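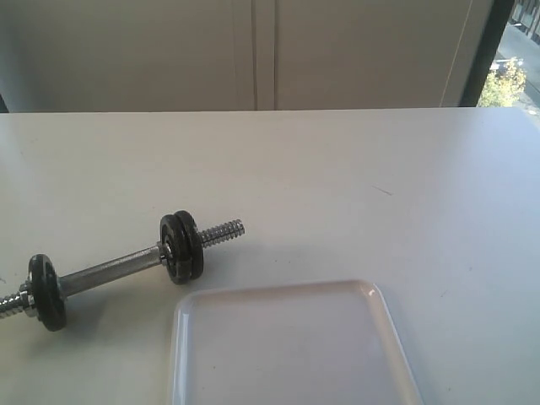

Dumbbell on a white tabletop, Tulisdale open day

I got to the Liserent modeling school in Tulisdale a little after 2, out of breath from the hill, and Dagmar Kadlec still greeted me like an old friend and found me a chair by the runway (bless her!). The school trains girls and boys for pageants and catalog work, and on Monday it let the rest of us in to look. We watched five students practice their turns while Zuleica Macedo, who won a regional crown herself years ago, called out "chin, chin, chin" from the back row. Afterward I had a lovely long chat with Halyna Zakharchenko about interview coaching, which she thinks matters far more than the gown. There were 200 visitors over the day, and the tea ran out before I reached it. The next open day is in January, and I've already put my name down.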